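Keeping matte white surfaces looking good

I love matte white. I have it on the desk, the hall shelves, the inside of the pantry door and one long worktop in the back room, and I get asked about it more than anything else in the house. Doesn't it show everything? Well, yes, a bit! But it's so much easier to look after than people think.

Start dry. Go over the whole surface with a soft cloth or a clean, wide paintbrush before any water gets near it. Dust plus water makes a gray paste, and on a matte finish that paste loves to settle in and stay. I skipped this step for years and blamed the soap.

Next comes a bowl of warm water with one small squirt of dish soap, and a microfiber cloth wrung out until it hardly drips. Wipe in long straight passes, all in the same direction. Little circles can leave shiny patches on matte paint, and you can't wipe a shiny patch off again.

Go back over it with a second cloth dipped in plain water, then dry it with a third. Three cloths sounds fussy, but they all go in the wash together and I keep mine in an old Dono cookie tin right under the sink.

Now for my favorite part – checking your work. Ceiling lights flatten everything, so wait for the late afternoon or put a lamp down low at one side. Soft gray areas are very often only shadows. Move the lamp a little and see if they move too. (I once scrubbed at a shadow for ten minutes. My neighbor Souad has never let me forget it.)
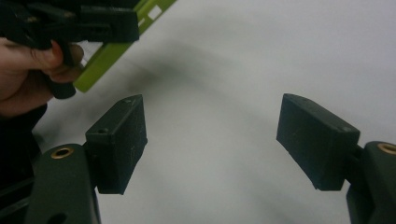 Smooth matte white with a soft gray shadow curving across it.

If the gray stays put, you've got a real mark, and what you do next depends on what made it.

Pencil: a clean white eraser, very lightly. Brush the crumbs off, don't rub them in.

Rubber scuffs: the same eraser, then a damp cloth.

Greasy fingerprints: one drop of dish soap straight onto the damp cloth. Leave it on the mark while you count to twenty, then rinse.

Coffee or tea: baking soda mixed with water to a thin cream, dabbed on and wiped off. Try it first somewhere out of sight, such as the back edge of a shelf.

Melamine sponges do work, and I adore them on the bathtub, but they're really a very fine sandpaper. On matte paint I only use one as a last resort, with almost no pressure.

Felt pads under lamps, pen pots and anything with a rough base will save you a lot of this. A sheet cut into small squares did my whole desk, with plenty left over for the pantry jars!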